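# Sala de clasificación postal

La **sala de clasificación** (también *cartería* o, en los manuales más solemnes, *unidad de tratamiento de envíos*) es el lugar donde la correspondencia deja de estar mezclada. Toda organización de cierto tamaño tiene una, casi siempre junto al muelle de carga y sin ventanas.

## Historia

Las primeras salas repartían por apellido, sistema que funcionó hasta que las empresas contrataron a dos García. El casillero numerado resolvió el problema y creó otro: alguien tenía que recordar los números. La naviera Barredo llegó a tener 80 casillas, 11 de ellas asignadas a departamentos ya suprimidos que seguían recibiendo catálogos.

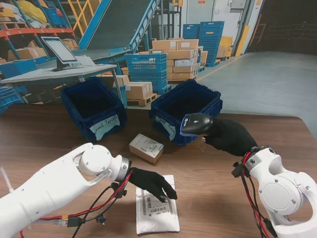

El declive de la carta, anunciado con puntualidad cada década, vació los casilleros, y el comercio a distancia llenó el suelo. En Guvville, la oficina municipal pasó a manejar casi 4,000 envíos al mes, en su mayoría compras personales de los empleados.

## Organización

El esquema habitual separa entradas, salidas y devoluciones. Existe una cuarta categoría, la de los envíos sin destinatario comprensible, que los reglamentos omiten y las estanterías no.

Lilibeth Cabanatuan, autora del manual *Ristel*, recomienda que ningún paquete cambie de manos más de 3 veces antes de la entrega. Su principal crítico, Dindo Mangubat, sostiene que la cifra se calculó en una sala donde no había ascensor - ni, por tanto, ganas de mover nada.

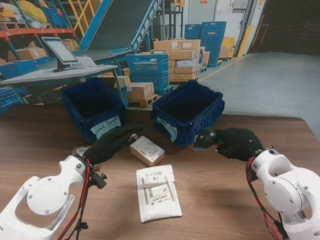

## Rotulación

La rotulación a mano convive con el código de barras desde hace décadas. El código identifica el bulto; el rótulo manuscrito explica dónde dejarlo, con abreviaturas que sobreviven a quien las inventó. En los almacenes Lava, «P.R.» significó durante años «pendiente de revisión» en el turno de mañana y «para recoger» en el de tarde. La discrepancia se detectó en julio, durante un inventario, y dio lugar a una circular. La circular se distribuyó por correo interno.

## Véase también

- Apartado postal
- Casillero
- Correo interno
- Acuse de recibo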